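Imprimer | Envoyer par e-mail

Chapitre 4 – Kits de saisie du commerce : le kit Sunura (Tidon)

Le kit comprend une pince à deux doigts, une caméra à très grand angle et le logiciel d'enregistrement. Tidon le vend prêt à l'emploi, avec plus de 1,000 démonstrations déjà enregistrées.
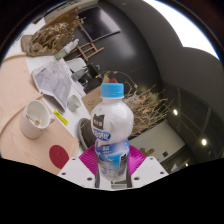 Fig. 7. Prise d'un flacon à bouchon bleu entre les deux doigts.

À relever pour le TP : hauteur de prise, écart des doigts, objets voisins. Skodon propose une pince comparable, sans logiciel. Rendre la fiche comparative en août.

Imprimer | Envoyer par e-mail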